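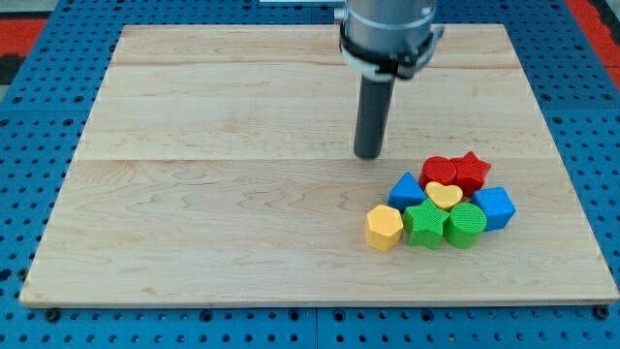
Maple board, bolted down, with the printed blocks bunched up near the rod.

Okay, tips for setting up a robot table at home or in the club room, since people keep asking me after meetings! I help out with the Romulel sorting project, and most of what I know comes from getting it wrong the first time.

Bolt the board down. We used clamps all through July and they were forever in the way. Two bolts along the near edge, straight into the perforated bench, and the board stays put (put a washer under each head if your wood is soft). If you glue up your own board from planks, sand across the seams with 200 grit until your fingernail doesn't catch. A block will find any ridge you leave and tip right over it.

Printed blocks shed little whiskers of plastic. I rub mine down with an old nylon dish scrubber, the green kind, and that takes care of most of it. Moataz prints ours at 210 degrees and gets fewer strings than I ever did, so try going a bit cooler before you start scraping. Leave the ribbed texture alone, though. Sanded-smooth blocks look lovely and slide all over the place.

Pick colors that have nothing to do with your board. Our first set was tan. On maple! Elsa reprinted the whole lot over a weekend and was very nice about it.

For pushing, a plain rod with a rounded tip is plenty, and it won't chew up the wood the way our old square one did. Start it well above the board and bring it down slowly. Hedvig makes the students run every new program for 30 seconds with the blocks put away first, and I've started doing the same at home.

Wipe the board with a barely damp cloth and dry it straight after. Mineral oil is for cutting boards, so skip it here or you'll be cleaning it off the blocks for weeks.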